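Lelcombe bench notebook
April 24, 2021
Sweeping, continued

Picking this up again after a few quiet days, with a fresh pot of coffee and the big question still taped over the bench: can a machine do the little chores yet? My sister-in-law asked me the same thing over dinner, and I gave her a very long answer that came down to "some of them, slowly, if you put the dustpan in the right place first." She was kind about it. She also asked when she could have one, and I changed the subject to dessert.

So, the dustpan. I have grown fond of this chore, more than I ever was of the folding or the cup stacking. A child of four can do it badly and a grown person can do it without looking, and in between those two there is an awful lot going on. You have to keep the lip of the pan down flat while the brush comes in. You have to let the brush give a little. And then there is that stubborn last line of crumbs that always stays just outside the lip, which every one of us at home deals with by scooting the pan back an inch and going again, and again, and finally by giving up and using a wet finger. I don't know how to write the wet finger into the task sheet and I'm open to ideas.

We did 142 sweeps by hand with the grippers for this round and I threw out 11 of them. Most of the ones I dropped were my own fault: I started the stroke before the pan was settled, or I rushed the end of it and flicked pieces clear off the board. (If you find red bits in the carpet, I'm sorry, and please drop them in the jar by the sink, I do reuse them!) The rest I kept even where they look clumsy. I went back and forth on that. My feeling today is that a clumsy sweep that ends with the pieces in the pan is worth having, as long as the correction in the middle is a sensible one, and I would like to hear from anybody who feels otherwise before I start the next batch.

Something I noticed while doing them, and it's a small thing. With bare hands I roll the brush between my fingers toward the end of the stroke, so the bristles lean over and carry the last pieces up the lip. With a gripper closed on the handle there is no rolling to be had. You turn your whole forearm, and your elbow comes up, and after an hour of it your shoulder lets you know. I expect the arm will have the same trouble with less complaining. A fatter handle might help, or one with flat sides so it doesn't slip around in the fingers. I looked at what Plaltero has in their cleaning range and there is a brush with a squarish grip that I'd like to try. Ordered 2.

On the policy side, the version trained on the earlier batch got all the pieces into the pan on 8 tries out of the set I ran before lunch, and I was pleased, I even called down the hall. Then I turned the pan a quarter of the way around and it swept very confidently at the place where the lip used to be. So that's where we are. It learned where the pan lives, and I would like it to learn what the pan is for. The new sweeps have the pan at all sorts of angles for that reason, and I tried to vary which side the debris starts on as well, though I'm right-handed and I can see my habits creeping in. Somebody left-handed should take a turn.

The people at Pisharody wrote back about shop floors. They would like metal shavings off a bench, which is a harder business than it sounds, the way shavings hang on to bristles. I told them November, and I already regret telling them November.

To do: charge everything, relabel the bins, write up the pan angles properly, find the other roll of tape. Also the Lesville folks want the spare cables back.

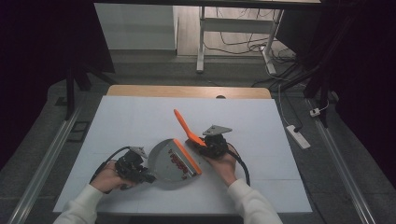 Brush and pan with the hand-held grippers, red pieces near the orange lip.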